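Plarnness Two-Arm Station — Operator Guide
Section 4: Recording Examples

Read this section before you touch the leader handles. Section 3 covers homing, and skipping it has consequences (see Section 9, which is long).

Overhead view, then wrist view: 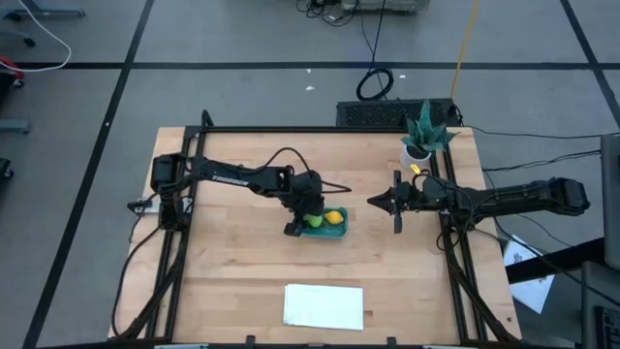
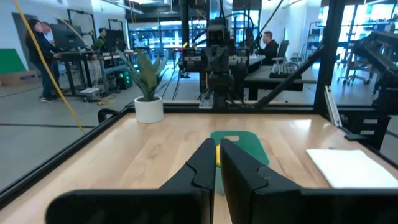

4.1 Before you record

1. Open Nurkton and pick a task from the list. Do not invent one. We have 19 tasks already and two of them are the same.
2. Check that every camera feed is live. A frozen feed looks very calm and ruins the whole batch.
3. Set out the objects for your task. Vary their positions between takes.

4.2 Recording a take

4. Press the left pedal and wait for the tone.
5. Do the task at an even pace. The model will copy your hesitations faithfully — including the one where you scratched your nose.
6. Press the right pedal to stop. Mark the take Keep or Ban.

Note: Banned takes are stored, not deleted. The Tastbridge set has 609 kept takes and 111 banned ones. Do not rescue your favorites.

CAUTION: Keep hands outside the rails while the arms are powered. To move an object, pause first.

CAUTION: Never steer both grippers at the same piece of fruit. The arms will not negotiate.

4.3 If a take goes wrong

A dropped object that you pick up again is a good take. Keep it and tick "recovery." If an arm faults, stop, ban the take and home both arms again before the next one.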